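Teppich im Arbeitszimmer: kleben oder lose legen?

Flarholm
Hab für unser Zimmer den Trirna bestellt, 127 Euro. Verkleben wollte ich den eigentlich nicht. Wie macht ihr das so?

naciri48
Lose legen, immer! Meiner liegt seit Februar so, nur an der Tür ein Streifen Klebeband.

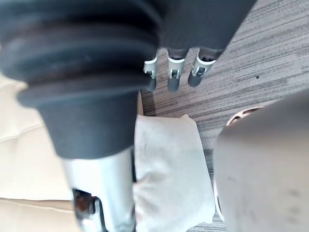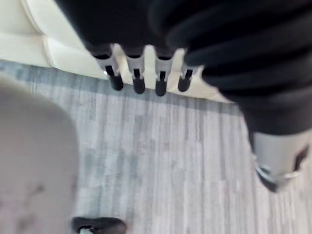 Gesaugt wird einmal die Woche, und gewandert ist bisher nichts – auch nicht unter dem Drehstuhl.

Yannick Coste
Sehe ich anders. Bei mir hat er nach 100 Tagen Wellen geworfen, seitdem klebe ich.

naciri48
Hattest du den vorher ausgerollt liegen lassen? Meiner lag erst mal über 48 Stunden.

Yannick Coste
Nein, gleich zugeschnitten.

Flarholm
Ok, dann erst mal lose. Kleben kann ich ja immer noch.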